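Kitchen table notebook, Plancombe room, August

Carrying on from the last page. Still working on the table layout for the steak plate. The Moser sheet says everything should be within reach of one seated person, and the old arrangement didn't manage that. The pot was behind the plate, and you had to lean across the hot plate to get to it.

Changed today:

- cooktop to the left, close to the front edge
- pot to the right, also close to the front
- meat plate at the back, in the middle
- seasonings next to the plate, on the right
- toaster to the back left

I tried the meat plate in front first. It got in the way of everything, and any drip went straight toward the cooktop controls. At the back it is a longer reach, but you only go there once or twice.

The curtain is up again with the clips. It still has the creases from being folded in the drawer. I'm not ironing it. If it bothers anyone, hang it over the door on Friday and the worst should drop out by the next session. 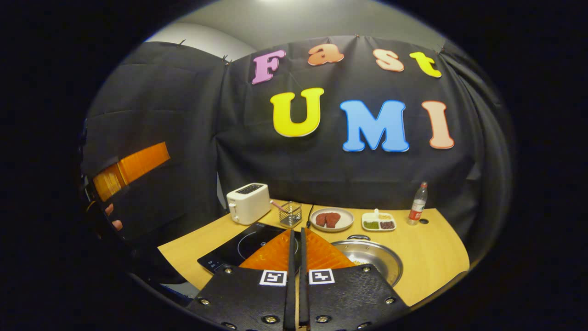
**Plancombe, August**

Ran through the order of work with this layout. Two pieces of meat on the white plate is the most that works. They sit side by side and you can get under either one without moving the other. Bavero's card asks for three, but three on that plate means overlapping, and then they stick together. Either we use a bigger plate or we stay at two. I vote for two.

The divided dish is better than the separate bowls we had before. One thing to carry, one thing to wash. Green in one compartment, the dark red-brown in another, the pale yellow in the third. The spoon lives in the back compartment. Please don't share it between compartments, the green one was full of red specks last time and I had to throw it out.

The wire basket stays between the toaster and the plate. I'd like it heavier. With the pink-handled utensil leaning out of it the whole thing wants to slide when you pull. A square of shelf liner underneath might be enough. There is some left on the roll in the Cendoseo box.

Bottle with the red cap: leave it over by the curtain on the right. I had it beside the pot for a while and knocked it twice with my elbow.

Timing, for the next person. Cooktop on level 8 to heat the pan, then down to 4 once the meat is in. Took 15 minutes from switching on to clearing the plate, including the time I spent looking for the tongs. Level 8 the whole way through was too much and the outside went dark well before the middle was done. I weighed the meat at the start, 700 g for the pair, so these are thick pieces and thinner ones will want less time.

The toaster wasn't used in this run. I kept it on the table anyway, as the bread step comes next and I wanted to know if there was room. There is, as long as the lever side is left clear. The cable across the table is a nuisance. Need to find a way to tape it down that comes off without taking the finish with it. Masking tape was fine on the old table but I haven't tried it on this one.

To do:

- shelf liner under the basket
- test tape on the underside of the table first
- ask Bavero if two pieces is acceptable
- second spoon for the seasonings
- wipe behind the toaster, crumbs get in under the curtain

Bread step on Monday, same layout, nothing moved in between if possible.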